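The letter from Millulia said my aunt's house was worth more than I thought, and I have never trusted a letter that opens with good news.

It came in June, on thick paper. The company wanted to buy the place as it stood, furniture and all, for the benefit of something it called the Org. I read it twice at the kitchen table and still couldn't say what the Org did. It had a mission. It had "friends" in 38 counties. It had a fee of 600 dollars, payable by me, to get things moving.

"They're very well thought of," said my cousin, who had driven up from Tedwood to help me pack and had so far packed one lamp.

"By who?"

"People. It was on the radio."

The radio was also where she'd heard of Flarnutine, a powder you stirred into juice to keep your memory sharp. She had been taking it since winter and had left her purse at two gas stations on the way up. I didn't bring this up. I wanted to, though. 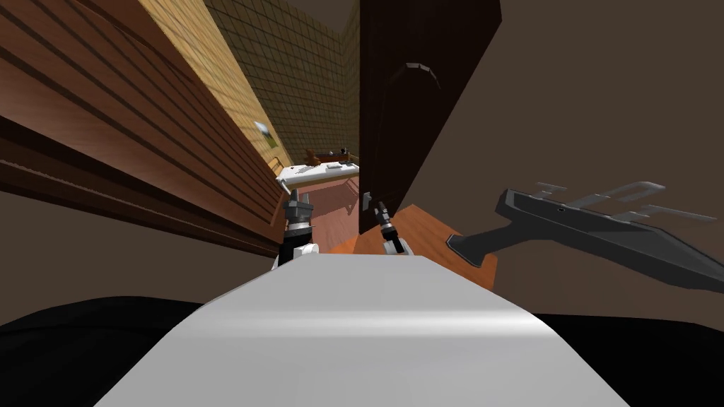 **Fiction / Short Reads**

The man they sent was younger than his voice. He wore good shoes and wiped them for a long time before he stepped in, and he told me he could feel that the house had been loved. My aunt had hated the house. She'd complained about the stairs for as long as I could remember, and once threw a boot at the furnace.

"Where does the 600 go?" I asked.

"Toward the process."

"And if the process doesn't work out?"

He smiled at my cousin, who smiled back. "We find that it does," he said.

I asked him for the name of one family who had sold to them, just one, with a phone number. He said privacy was a core value. Then he offered me 2800 dollars on the spot for the piano, in cash, as a sign of faith – and that was the first thing he'd said that I believed, because he had looked at that piano before he looked at either of us.

My aunt never played. She kept the lid shut and stacked her mail on it. After he left I moved the mail and sat down and pressed a key in the middle, and it was so far out of tune that my cousin laughed from the hall.

"You should have taken it," she said.

"Probably."

I got the flashlight and opened the top anyway.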